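Hovetdale workshop arm gets its walls up, cup stacking next

Hovetdale, November

The robot arm at the Hovetdale shared workshop has a proper home at last. Members finished the walled-in bench over the weekend and have moved on to the bit they wanted to do all along, which is teaching the thing to pick up cups.

The project is called Koltier. Has been going since spring, on and off, mostly off during the summer when the roof was being done and half the benches were under sheets. Four people are on it regularly, others drift in.

Delia Bratu, a retired dental technician, started it. She had wanted an arm for sorting small castings at home, found she had no room for one, and put a note on the workshop board asking if anyone fancied sharing. Urho Salminen answered the same evening. He does the wiring and by his own account most of the swearing.

Cost so far is £2,324. That covers the arm, bought second hand, plus the gripper parts, cables, a power supply, and the panels. The power supply was bought twice. First one died in July, no warning, took a fuse with it. The figure doesnt include the laptop, which is Salminen's own and goes home with him at night.

Money came from the members themselves, a raffle, and a small grant from the Hovetdale town fund. The grant paid for panels and bench covering.

The walls are the new part. For months the arm sat on an open bench by the side door and the software kept getting confused. People walking past, coats on hooks, somebody's bike. A cup that it found without trouble in the morning would be lost by 4 in the afternoon when the sun came round. Bratu says they spent weeks blaming the code.

"We rewrote the same section over and over," she said. "Then Urho held a bedsheet up behind the bench and it worked first go. I could have cried."

So, panels. White ones, stood up on edge around a black work surface. Cutting them took one evening, getting them to stand straight took rather longer as the floor at that end of the building slopes. There are shims under one side. Salminen wants to redo the corners before Christmas and has been told he can do it once the cups are working, not before.

The black surface was Elínborg Ingvarsson's idea. Pale cups, dark ground, easier for the software to tell one from the other. She tried a grey offcut first and a dark green one, neither was any good. She has also written most of the program that decides where the gripper should go, working from home and sending it over in bits, and she's promised to write some notes for it too. No sign of these yet.

Next job is stacking. Cups start apart and the arm is meant to put them one inside another, in whatever order it is given, and then unstack them. Sounds simple. The team says the unstacking is the hard half, as cups that have been pushed together tend to come up together.

The gripper has been through several versions. The first had printed fingers that bent. The second had fingers which didn't bend and cracked a cup instead. Current one is gentler and also slower, and it is the one being used for the cup work.

Cables remain a sore point. There are a lot of them at the gripper end and they have to follow the arm about wherever it goes without catching on anything. Tying them back tightly was tried and it stopped the wrist turning. Leaving them slack means they hang down near the cups. Salminen has been round the hardware shop for clips, came back with cable wrap, and is now talking about making a bracket.

Starting position for the three-cup runs, with the arm brought in from the left:

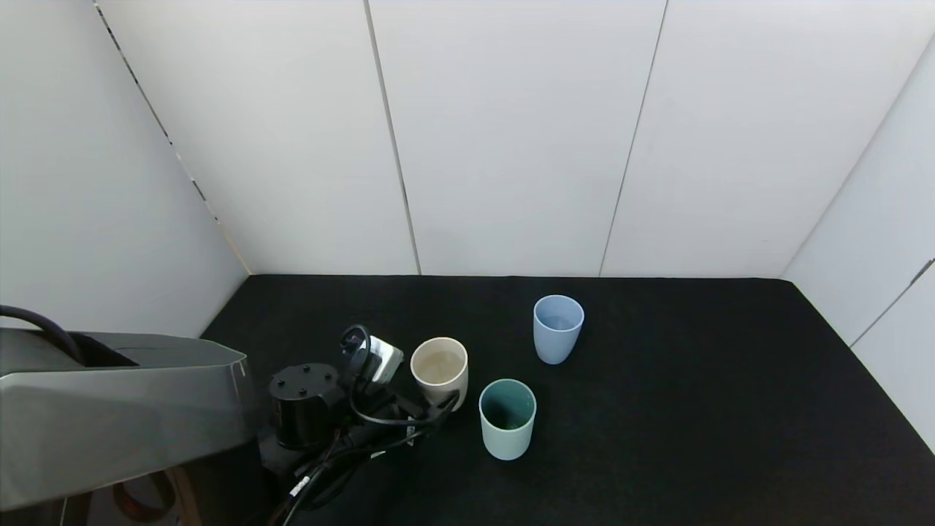 Raffaele Zuccaro thinks they should skip plastic cups and go straight to something useful, saying that an arm which can stack tumblers is no help to anyone until it can lift a mug with a handle on. He would like it sorting screws by the new year.

Bratu's answer to that is that mugs are on the list. Further down. They are heavier, they have to be gripped from a particular side, and they break. She would like a clean week of stacking before anything goes in there that can smash.

What counts as clean has been argued over too. The agreed test is 14 runs in a row with no help from a person, meaning no nudging the cup back into place when it lands crooked. Best so far is 6. Run seven ended with a cup on its side and the arm carrying on as though it were still holding it, which Ingvarsson says is a fault in the grip check and ought to be fixable. She is looking at it this week.

Speed isn't part of the test. A run takes as long as it takes. Salminen did have it going faster one night to see what would happen, and what happened was a cup over the top of the wall and behind the lathe. Speed limit has been put back and there's a note taped to the laptop.

On safety, the workshop has asked that the arm is never left running with the room empty and that the stop button is kept where a person can reach it from either side of the bench. The power lead for the arm now has its own switch on the wall. Under-16s can watch with an adult and can choose the order of the cups, but not put hands in while it is live. Same goes for everyone else really.

A second build may follow. Floarea Gavrilă has a smaller arm at home that she made from a kit, nicknamed Roman, at present on her kitchen worktop between the bread bin and the kettle. She has offered to bring it in so the two can be tried on the same program. It has a shorter reach and would need its own bench, and there is a question over where that goes. The space by the kiln is free but gets warm.

The workshop also plans to put the drawings for the panels in the members' folder so anyone can copy them. Measurements are in millimetres, apart from one, which is in inches and which Bratu says she'll correct. Anyone building from them is advised to check their own floor is level first and to leave a gap at the back for a hand, as the Hovetdale one was made without and retrieving anything dropped behind it means crawling.

Other workshop news in short. The bandsaw is back. The laser cutter is not, part still on order from Kutach, and bookings for it are off until it arrives. Tea money is due. Would whoever borrowed the long clamps please return them, the arm team needs two for the corners.

Koltier evenings start at 7pm and anyone can come along, member or not, no experience of robots needed. Bring a soldering iron if you have one as the workshop's good one has gone missing. Side door, the front is locked after six. Spare plastic cups also welcome, any colour but black.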